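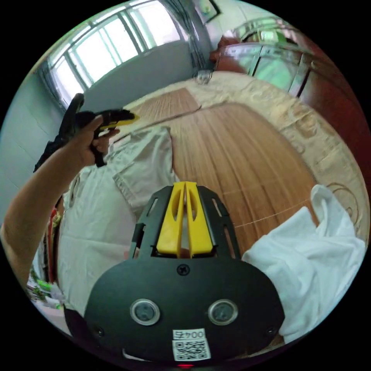 *A shirt, a cloth and a bamboo mat, with a gripper for each hand.*

## Folding season

Hello again from the laundry corner of the project! Last time I wrote in this newsletter it was February and I was still putting mugs on shelves, and a few of you wrote back to ask when I'd move on to something harder. Well, I have. It's shirts now, shirts and cloths, and I've been doing them at home on top of the bed with a bamboo mat spread out over the bedspread.

If you're new to the list, the short version is that we record people doing ordinary jobs with a pair of hand-held grippers, and the recordings go to the learning team at Arnulance, who use them to teach a folding policy. You never touch the clothes with your fingers. Everything has to be done with two yellow jaws, one set per hand, and for the first day or so you feel like you're eating noodles with barbecue tongs.

The target for this round is 900 good episodes across all of us. As of this issue we have 626. One episode is one garment, start to finish: messy at the beginning, folded at the end, hands back out to the sides. A lot of people (me included!) forget that last bit and put the grippers down the second the shirt looks nice, and then the episode has no proper ending and Ramalho, our checking tool, throws it back at you. I lost most of a morning that way.

Some things I've picked up, in no order at all.

Do the collar early. I used to leave it until last and it would flip over on me every time. Now I pinch it on both sides, lay it flat, and only then go after the sleeves. Sleeves are still my weak spot. The trick Theerawat Sombatkul showed me is to grab just above the cuff and drag low across the mat, so the sleeve slides along instead of swinging through the air. He does a long-sleeved shirt in half the time I do and it's a bit annoying to watch.

Slow down on the grasp and don't slow down anywhere else. I got this one from the Arnulance people after they'd looked at my first batch. I was being so careful that I'd hover over a hem for ages making up my mind, and apparently the policy learned to hover too. They sent me a clip of the arm hanging over a T-shirt like it had forgotten why it came into the room. That was my hovering! I've never been so embarrassed by a machine.

Start messy, and start messy in different ways. It's very easy to drop the shirt the same way fifty times in a row without noticing. I now toss it, or bunch it up, or turn it half inside out, and I swap garments every ten episodes or so. Plain white cloths are good for a breather between shirts - they only need a couple of folds and you get some confidence back.

Keep the mistakes if you fix them. If a corner slips and you pick it up again, carry on and finish. The team wants those. What they don't want is a slip followed by you muttering, lifting the whole thing and starting over in the same recording. Stop, save nothing, begin again.

On surfaces: the beds are staying on the list. We had some back and forth over whether everybody should move to tables, and the answer from Ulden, where the robots will be tried out first, was please don't. They have tables there, but they also have beds, benches and one very old ironing board, and they'd like the policy to cope with all of them. A mat on top is fine. No mat is fine too, just write it in the notes field. The bedding gives a little when you press, and that changes how the fabric bunches, so it's worth having.

As for what all this adds up to, the first training run used 200 episodes and could fold a hand towel if you were feeling generous. The second one did shirts up to the second sleeve and then went a bit wild. The third starts once we hit the target, and I'm told there will be video. I'll pass it along whatever it looks like.

We could still use more people with long-sleeved shirts, button-ups especially, and anything stretchy. Dark colors are thin in the set as well. If you've got a gripper pair sitting in its box, charge it up and have a go this week, even twenty episodes helps. Spare straps and jaw pads come from Dremport as usual, just reply to this email with your pair numbers and I'll add you to the next order.

Right, I have a beige shirt to get back to.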